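Solila Washbag, Medium

Sold by Drirport. Product code 1702. In stock.

We were not keen on adding another washbag to the shop. We had two already, both fine, and the market is full of bags that promise to "organise your journey" and then leak shampoo on your shirts. Solila kept sending samples, though, and the third one was good enough to put on the page. So it's on the page, with our usual grumbles included.

What it is

A zipped bag for soap, razor, toothbrush and the half-empty tubes everybody carries. One main compartment, one flat pocket inside, a loop at the end for hanging. It comes in dark teal or plain black. Solila's own leaflet calls the teal "Firkine". We call it dark teal.

What the maker says, and what we think

"Waterproof." No. The cloth is coated and a splash will wipe off, but the seams are ordinary stitched seams and water gets through them if you leave the bag in a puddle. We stood one in a sink overnight and the bottom corners were damp by morning. Call it showerproof and you won't be let down.

"Tested to 1000 openings." We asked how, and got a polite reply that didn't answer the question. Our own check was less grand. Dimas Wuisan in our returns room opened and shut one zip 800 times over a week of tea breaks, and it still ran smoothly, apart from a slight catch at the corner nearest the pull. It had been there from the start, so we don't blame wear. If you yank at zips, you will notice it.

"Holds everything you need." That depends on you. It takes a normal set of travel bottles, a toothbrush in its case and a small tin. It will not take a full-size hairbrush unless you push it in at an angle, and then the zip complains.

"Anti-bacterial lining." We can't find out what this means and have left it off the label. The lining is pale, shows toothpaste badly and washes clean by hand. Don't tumble dry it — the coating goes tacky.

Compared with the Camargo

People ask, so: the Camargo is the bag we've sold the longest. It's stiffer, heavier and uglier, and it stands up on a shelf by itself even when there's nothing in it. The Solila is lighter and squashes down better in a full suitcase. If you travel by car, buy the Camargo. If you carry your luggage up stairs, get this one. We wouldn't pay for both.

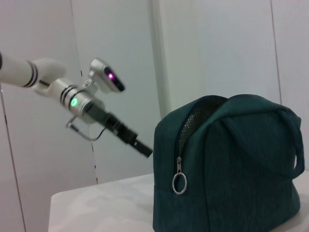 Washbag in dark teal.

Care

Turn it inside out, use warm water and a bit of washing-up liquid, and hang it up by the loop. No bleach. A pencil rubbed along the teeth will ease a stiff zip, and costs less than the zip wax we also sell.

Returns

Send it back within 30 days if you don't like it. We'd ask that it hasn't had shampoo in it. Faulty zips we replace with a new bag, including that corner catch if yours is worse than slight. Solila's own guarantee is longer but you have to post the bag at your own cost and wait, so try us first.

Page last checked Tuesday, October 5, 2021.

Contact us | Delivery | Returns | © Drirport 2021 | Back to top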